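ホーム 作業日誌 道具 羊毛 染め 問い合わせ

読了目安 13分

作業日誌 5月 羊毛洗い、スキメスカの続き

朝9時すぎ開始。曇り、窓は半分だけ開けている。前回の頁の最後に「次は湯を用意してから毛を出すこと」と大きな字で書いてあって、それを読んだのは毛を出したあとだった。自分の字なのに、どうしてこう役に立たないのだろう。仕方がないので毛を袋に戻し、大鍋に火を入れて、湯が沸くまでのあいだに前回分のおさらいをしておく。

いま洗っているのはスキメスカ牧場の毛で、届いた箱の中には紙が一枚入っていて、スカーティング済み、雨ざらしの背中の部分は除いてあります、と丁寧に書いてあった。たしかに腹や尻の汚いところはほとんどなくて、開けたときのにおいもずいぶん穏やかだった(とはいえ羊は羊なので、お昼を作業場で食べる人は気をつけてください)。色は生成りより少し灰がかった白、毛先が日に焼けて飴色になっている。毛先は指でつまむと固まりになってくっついていて、そこにいちばん脂が残っている感じがする。

洗う前の重さは1,620 g。モレッティの秤で、箱から出して広げて、目についた藁とごみをつまんだあとに量った値。これを300 gずつ洗濯ネットに分けて、最後に半端がひとつ。半端の袋は軽いぶん湯の中で泳ぎやすく、いちばんフェルト化しそうな気がしていたので、これだけは真ん中でネットを折って二重にして縛っておいた。おかげで乾いてからほどくのに苦労した。麻ひもは濡れると締まるので、次からは綿テープにする。

手順は今までと同じで、

・水に一晩つけておく(洗剤なし、動かさない)
・水を替えて、もう一度つける。濁りがひどければさらにもう一度
・59℃の湯に洗剤、ネットを沈めて放置
・同じ温度の湯に洗剤を半分にしてもう一度
・すすぎ、同じ温度から始める
・洗濯機の脱水だけ、短く
・網の上に広げて陰干し

59℃というのは温度計がそこで安定しただけの話で、60と書けばいいものを、几帳面に書き写してしまったために、この作業場ではすっかり59が正式な数字になってしまった。前の前の頁にも59、その前にも59。温度計の癖かもしれないので、一度は別のものと並べて確かめたい。引き出しの奥に棒状のガラスのがあったはず。

一晩つけた水の話を少し。毎回見るたびに感心するのだけれど、洗剤も何も入れていないのに、翌朝には水が紅茶みたいな色になっている。汗の塩分が溶けて、それ自体が石鹸みたいな働きをするのだそうで、この水を捨てずに次の毛をつけていくと、だんだん洗浄力が増していくというやり方もある。外に大きな桶を置いて何週間も発酵させるのだ。やってみたい気持ちは大いにあるけれど、隣の家の物干しがあの位置にある以上、うちでは無理だと思う。薄めて庭の紫陽花にやるくらいで我慢している。紫陽花のほうは機嫌がいい。

さて、問題は乾いたあと。乾いた毛を手にとると、ふわっとしていて見た目はとてもいい。光に透かしても毛先まできれいに見える。なのに、手で揉むようにしてしばらく触っていると、指先がだんだんぺたっとしてくる。ハンドカードにかけると、最初の数回はするする進むのに、そのうち針の根元に毛が残るようになって、はがすときに小さな節ができる。脂が残っているのだと思う。洗剤が足りなかったか、湯につけておく時間が短かったか、どちらかだろうと考えて、次は洗剤を増やすつもりでいた。
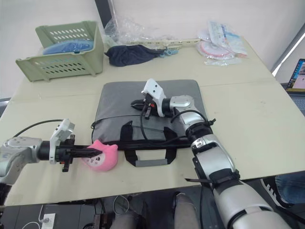
洗剤はもう十分だと思いますよ、先週の残りをさわらせてもらったけれど、あのぺたつきは落ちなかった脂というより、一度落ちた脂が戻ってきた手ざわりでした。湯が冷めてから引き上げていませんか。鍋のふたをして、もっと早く上げてみてください。それから、すすぎの水に酢を入れるのは最後の一回だけで。

日誌の余白にこう鉛筆で書いてあった。どなたか存じませんが(字でだいたいわかります)、ありがとうございます。読んで思い当たることがありすぎて、しばらく椅子に座ってしまった。たしかに「沈めて放置」としか書いていない。放置して、電話に出て、郵便を出しに行って、帰ってきて、それから引き上げていたのだ。湯の表面に指を入れて、ああまだ温かいな、と思った記憶はあるけれど、人間の指が温かいと思う温度では脂はもう固まりかけている。羊毛の脂が溶けるのが40℃を少し下回るあたりだから、洗い桶が体温くらいまで下がっていたら、せっかく浮いた脂がまた毛にくっついてしまう。理屈としては昔から知っていて、人に教えるときには自分でも言っている。言っているのに、やっていなかった。

そういうわけで、今日の計画を変更する。洗剤は前回と同じ量。変えるのは引き上げるタイミングだけ。いっぺんにいろいろ変えると、うまくいっても何が効いたのかわからなくなる。これもまた人にはよく言う。

10時。湯が整ったので一袋目を沈める。ふたは鍋のものが合わなかったので、まな板を渡して、その上から古い毛布をかけた。温度計は毛布の隙間から差しておく。毛布は以前フェルトの台に使っていたもので、すでにこれ以上縮みようがないくらい縮んでいるから、濡れても平気。

待っているあいだに乾いた分を量り直す。前回までに洗い終えた全部の合計が1,447 g。つまり減ったのは173 gで、割合にして一割と少し。これは少ない。少なすぎる。脂の多い品種なら半分近くまで減ることもあるし、脂の少ないさっぱりした毛でも二割か三割は減るのが普通だと思っていたので、この数字だけ見ても、脂がちゃんと抜けていないという話と合う。

ただ、言い訳ではないけれど、湿気のことも考えておかないといけない。羊毛は水をとてもよく吸う。触って乾いていると思っても、雨の続いたあとの毛は重さの一割以上が水だったりする。届いたときの毛は乾いた晴れた日に箱を開けて量ったもので、洗ったあとのほうは雨の翌朝だった。両方の差がどのくらい数字に響いているのか、これでは分けられない。条件をそろえて量るには、量る前に同じ部屋に二日くらい並べて置いておくのがいちばん簡単で、そのためには洗う前の毛をひと握り、基準用にとっておく必要がある。とっておいてあるか、というと、とっておいていない。全部洗ってしまった。今回まだ湯に入れていない分から(洗い直しの分なので本当の洗う前ではないけれど)、ひと握りを紙袋に入れて、棚の端に置いた。紙袋に「捨てないで」と書いた。

念のため書いておくと、今日洗っているのは、その1,447 gのうちから300 gを取り分けた洗い直し。残りは触らずにおく。もし今日のやり方がよければ残りも同じようにし、よくなければ、まあ、そのときはそのとき。

10時20分。毛布の隙間の温度計は50を少し切ったところ。思っていたより下がるのが早い。冬でもないのに。鍋が薄いのだと思う。ここで引き上げる。ネットを持ち上げて、絞らずに、ただ鍋の上でしばらく待つ。ここでぎゅっとやりたくなるのが人情で、実際やりたくてたまらないのだが、熱くて濡れて洗剤のついた毛を握るのは、フェルトを作りますと宣言しているのと同じなので、両手で端を持って耐える。腕がだるい。鍋の上に網か何か渡して、そこに置けるようにするとよさそう。魚焼きの網では小さかった。
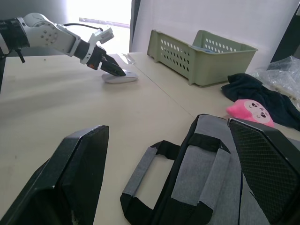 机の上、白いマウス

二回目の湯。一回目より濁りが明らかに薄いが、表面に光の輪みたいな膜が残る。小皿にとって冷ましてみたら、縁にうっすら白いものが寄った。指でこすると例のぺたっとした感触。なるほど、これが毛のほうに戻っていたわけだ。こういうのは一度目で見ると忘れないと思うので、新しく入った人には最初の日にこの小皿をやってもらうのがいいかもしれない。難しい説明をするよりずっと早い。

すすぎは湯から始めて、二度目ですこし下げて、三度目で水道のぬるい温度まで。急に冷たい水に入れないこと。ずっと前、まだこの作業場に給湯がなかったころ、冬の朝にやかんの湯と井戸水で洗って、見事な一枚の板を作ったことがある。あれは今でも洗面台の下で雑巾の台になっていて、丈夫さだけは一級品だ。

酢は余白の助言のとおり、最後の一回だけ入れた。前は二回目のすすぎから入れていた。石鹸で洗っているときに早く酸を入れると、石鹸が分解して脂肪酸が残り、これまたぺたつく。いま使っているのは石鹸ではなくヴァシシトの中性の洗剤なので、そこまで気にしなくていいはずだが、前の棚の石鹸がまだ残っていて、誰がどちらを使うかわからないから、手順としては最後だけにそろえておくほうが親切だと思う。手順書の紙も直しておく。直しました(鉛筆で)。

脱水。ネットのまま、槽の片側に寄らないように古いタオルを反対側に入れて、短く。止めてから触ると、もう前回と違う気がした。気がした、と書いておく。濡れているうちはだいたい何でもよく見える。

11時半、網に広げる。陰で、風の通るところ。網は例の、押し入れの戸に張ってあったのを外したもの。端のほうの毛が風でふわふわして、こういうときは本当に、洗いものというのはいい仕事だなあと思う。朝からずっと立っていて腰は痛いけれど、窓際に白いものが並んでいるのは見ていて飽きない。お茶を飲んだ。

午後は乾くのを待ちながら、ストードホルムのドラムカーダーの手入れ。前回のぺたぺたの毛を通してしまったので、大きいほうの胴の針布の根元に脂と埃が詰まっている。専用のブラシで逆らわないように少しずつ掻き出す。まっすぐ引くと針が曲がるので、針の傾いている向きに沿って、下から持ち上げるように。小さいほうの胴は驚くほどきれいだった。使うときに毛を山ほど乗せると小さいほうに巻きつくのに、きれいだということは、少しは我慢して薄く乗せるようになったということだろう。成長である。

ベルトは緩み気味。張り直せるうちは張り直すが、表面に細かいひびが出てきたので、替えのベルトをそろそろ注文したほうがいい。型番は本体の裏側に貼ってあるのだが、脂で字が読みにくくなっていた。拭いたらさらに読みにくくなった。取扱説明書は青い箱の中。青い箱は階段の下。

軸の油は一滴で十分。さしすぎると毛につく。毛につくと、また洗うことになる。
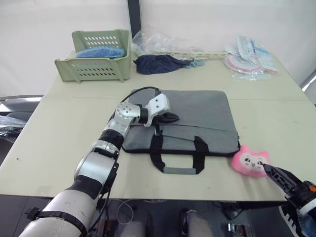
グレーの鞄とピンクの猫のぬいぐるみ

15時すぎ、窓側の毛をひとつまみ取って触る。まだ芯に湿りがある。それでも指は前ほどぺたつかない。同じ指で前回の毛を触ってしまうと比べられなくなるので、右手で今日の分、左手で前回の分、と分けてみた。左手だけ、なんとなく全体がハンドクリームを塗ったあとみたいになる。冬ならありがたいくらいである。

ハンドカードにも少しだけかけてみた。乾ききっていない毛をカードするのはよくないのだけれど、我慢できなかった。節は前より少ない。ゼロではない。残っている節をほどいて見ると、脂で固まったものと、もともと毛先が弱くて切れてくるくる丸まったものがあって、後のほうは洗い方の問題ではなさそう。毛先を引っ張るとぷつんと音がするところがある。日焼けの強い部分だと思う。紡ぐ前に毛先を少し切り落とすか、あるいは節ごと味として受け入れて太めの糸にしてしまうか、どちらでもいい。ベストの注文のほうは細い糸が要るので、切り落とす方向で考える。座布団なら太くても誰も怒らない。

毛先の固まりについてもう少し。洗う前に毛先だけを指で開いておくと、ずいぶん違う。全部やるのは気が遠くなるので、いつもは固まりのひどいところだけ開いていたが、今日の300 gは待ち時間に全部開いてみた。だから、よくなった分のいくらかは毛先を開いたおかげかもしれない。ああ、変えるのは一つだけにすると書いておきながら。いま読み返して気がついた。次の袋では毛先を開かずに、引き上げだけを早くする。それで比べる。どうしてこういうことは終わってから気がつくのか。

16時、前に紡いで置いてあった見本の糸も出してきて並べた。脂の残った毛で紡いだものは、紡いでいる最中はむしろ気持ちがいいのだ。繊維がしっとりしていて、引き出しが滑らかで、静電気も出ない。昔の人が脂つきのまま紡いだというのもよくわかる。ただ、うちは紡いだあとに染めるので、脂があると染まりにむらが出る。去年の玉ねぎの皮のかせは、片側だけ妙に薄くて、あれもきっと同じ原因だったのだろう。あのときは媒染のせいにして、みょうばんを買い直したりした。みょうばんには悪いことをした。

染めない用の糸なら、少し脂を残した仕上げも悪くないのかもしれない。外で着る帽子や手袋なら水をはじくし、手も荒れない。問題は、保管しているうちに脂が酸化して黄色く、硬くなること。早めに紡いで、早めに使ってしまえばいい話ではある。早めに、というのがこの作業場のいちばん苦手なところなのだが。

虫のことも書いておく。棚のいちばん下の箱に、去年の残りの毛が入れっぱなしになっていたので出して見た。幸い何もいなかった。新聞紙を替えて、蓋を閉め直した。5月はちょうど衣蛾の出てくる季節なので、網の上に乾いたまま何日も置かないこと。乾いたらすぐ紙袋、口を二回折って洗濯ばさみ。洗濯ばさみは洗面台の横の缶に足してある。

次にやること。

・残りの洗い直し。毛先は開かず、引き上げは温度計が50を切ったらすぐ
・厚い鍋があれば借りる。なければ毛布を下にも敷く
・基準用の紙袋と、洗ったものを同じ棚に二日置いてから量る
・ガラスの温度計を探して、59が本当に59か見る
・カーダーのベルト注文(型番は青い箱の説明書)
・麻ひもをやめて綿テープ
・スキメスカ牧場にお礼の手紙。今年の秋の毛も予約できるか聞く。できれば同じ羊の毛がほしい

手紙には、とてもきれいな毛でしたと書くつもり。ぺたつきはこちらの洗い方のせいなので、書かない。写真と、紡ぎ上がった糸を少しだけ同封できたら喜んでもらえるだろうか。自分の羊の毛が糸になったところを見る機会は意外と少ないと、以前別の牧場の人に聞いたことがある。

17時、もう一度触った。乾いてきた。ふくらみも出ている。秤に乗せたい気持ちをおさえて、今日は量らない。二日待つと決めたので。

追記。余白に書いてくれた方へ、また何か気がついたら遠慮なく書いてください。ただし鉛筆の芯がだいぶ丸くなっていて、「ふたをして」が最初「ぶたをして」に見えて、しばらく悩みました。鉛筆削りは窓の下の引き出しです。

追記2。まな板を台所に戻すのを忘れていた。よく洗って戻した。羊のにおいはしない、と思う。

お問い合わせは作業場の連絡フォームから | © 作業日誌 無断転載はご遠慮ください | ページの先頭へ戻る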